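Keltent sim evaluation package: review

Published November 17, 2023
Filed under: Tools, manipulation, simulation

Keltent is a software package for scoring manipulation policies in simulation before they are run on a real arm. It ships with a renderer, a physics layer, a set of tabletop tasks and a scoring script. The claim made for it is narrow: if policy A beats policy B in Keltent, it should also beat it on hardware. We tested that claim on one task family over a winter, using a small arm and policies trained only on real demonstrations.

What was tested

We used version 4 of the package on a single workstation. The tasks came from the Plistico set, which covers reaching, pressing and turning on small fixtures bolted to plates. Our own lab bench on Bornholm served as the real counterpart. Policies were trained with the Apaza imitation code, unchanged apart from the image size.

Each policy was given 20 trials per task in simulation and the same number on the bench. Start poses were drawn from one list and used in both places. A trial ended at success or after 30 seconds. The full record comes to 1700 trials, including repeats made after we found a fault in our own camera mounting in February and threw out the earlier bench results.

Setting up

Installation is quick. Calibration is not. The package needs a measured camera pose, joint friction values and a fair model of the room, and the manual gives the third item two paragraphs. We spent most of our time there. Early renders with a bare grey backdrop gave success rates far below the bench figures, and the gap closed only when walls, floor and nearby furniture had been modelled as well.

The default layout places a black arm on a light wood block with the task plate to its right. The one used for the dial tasks has an orange ring with a small grey knob at its centre. Shadows are soft and fall where one would expect for diffuse overhead light. Surface detail is modest, and the tabletop is nearly plain, but textures can be replaced from photographs with a single command. 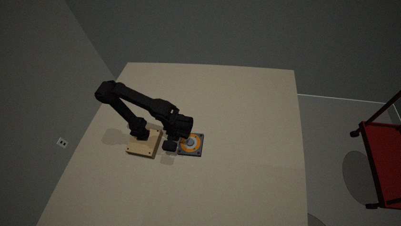 Results

Ranking agreement was good. Across the policies we compared, the order in simulation matched the order on the bench in all but one pairing, and the two policies in that pairing were close enough on hardware that we would not defend either order.

Absolute success rates should not be quoted. Keltent was too generous on pressing, where contact is simple, and too harsh on turning. Fingertip friction is the likely cause. Raising it improved the turning figures but made grasps hold that slip on the bench, so we went back to the default.

Failure modes carried over less well. On hardware the usual turning failure is a late close, with the fingers arriving off centre. In simulation the same policy tended to stop short and hover. Anyone hoping to debug a policy from simulated failures alone will be misled part of the time.

Speed and stability

A batch of 20 trials ran faster than real time with rendering on. Memory use grew slowly over long runs – we restarted the process overnight as a precaution. The scoring script writes plain text logs, and these were easy to parse.

Faults

Camera pose is stored in two files, and the package does not warn when they disagree. The contact settings are global, so a rubber pad and a smooth plate cannot be tuned separately. Error messages from the scene loader give a line number in a generated file that is deleted on exit.

Verdict

Suitable for choosing between checkpoints before booking time on the arm. Unsuitable for reporting success rates, and of limited use for contact-heavy tasks until friction can be set per object. Allow more time for modelling the room than the manual suggests. We have kept it in use for pressing and reaching, and still run every turning policy on the bench.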